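MEDIA RELEASE

5 May 2020

Femier publishes first results from household chores trial

Clavton: Femier has released the first results from its Karppinen program, which tests whether machines can take on ordinary household and shop-floor chores. The short answer for now is that they can do a few of them, slowly, and with a person close by.

The trial began in January. It covers 30 chores, chosen from work people do at home and in small shops. They include putting items into baskets, folding tea towels, wiping benches, restocking low shelves and sorting cutlery into a tray. Each chore is first carried out by a person using hand-held grippers. The recordings are then used to train a two-armed machine, which attempts the same chore without help.

Femier recorded 1,493 demonstrations by people in the first stage. The machine then made 670 unassisted attempts across all 30 chores and completed 546 of them to the standard set before testing. An attempt was counted as complete only if every item finished in the right place, undamaged, inside the time limit.

The overall figure hides large differences between chores. Moving firm objects from a table to a basket or tray went well. Soft and floppy items did not. Tea towels were the weakest result in the trial, and most of the failed attempts involved cloth, plastic bags or anything with a drawstring.

"We would not put this machine in anyone's kitchen this year," said Ariel Salazar, program lead at Femier. "It can pick up a cup and put it where the cup belongs. If you leave a wet tea towel over the cup, it has trouble. That is a fair picture of where we are."

Speed is also a limit. The time limit for each chore was set well above what a person would need, and the machine used most of it. Femier does not expect to shorten the limits until the second stage is finished.

Shop-floor chores gave better results than household ones. Shelves, trays and cartons are usually the same size from one day to the next, and staff tend to return them to the same spot. Trorkberg, a homewares retailer taking part in the program, supplied shelving and stock for the restocking chores. No machine has been used in a Trorkberg store during opening hours, and there are no plans to do so under the current agreement.

The second stage will concentrate on small containers, lids and cloth. It will also change the lighting and the colour of the table between sessions, as the machine did noticeably worse when either was altered without warning. Demonstrations for this stage are being recorded at Femier's Clavton workshop. 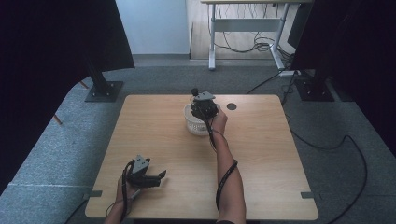 Two hand-held grippers in use at the table, one of them over a small white mesh basket. Photo: Femier

Femier is looking for people to record demonstrations in the second stage. No technical background is needed. Sessions are paid, and training with the grippers is given on the first visit. Left-handed people are especially encouraged to apply, as most of the first-stage recordings were made by right-handers.

"People organise a cupboard in very different ways, and we need to see more of them," Salazar said. "So far we have mostly seen how our own staff do it."

A full table of results for each chore, including the failed attempts, is available from Femier on request. Results from the second stage will be published in the same form.

About Femier
Femier develops and tests handling equipment for homes and small businesses. Its workshop and offices are in Clavton.

Media contact
Ariel Salazar, Program Lead, Karppinen program, Femier

ENDS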